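Subject: Re: [favcombe-repair] Old desktop, worth the bother?

On Friday at 9.15 someone wrote:

> Bought for 60 at the Girneo sale. Is the processor even in there, or have I paid for a green tray?

You have a processor. Well done, that's further than my last one got.
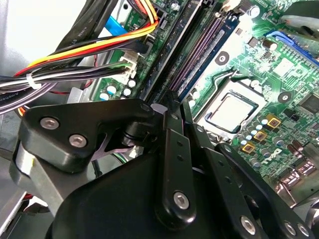

*Lid off: socket, memory slots and the usual knitting.*

Leave the cable tie alone until you've noted which plug goes where. I once freed some 300 mm of wire and spent October putting it back.

Paste is in the Zumell tin. Please return the tin.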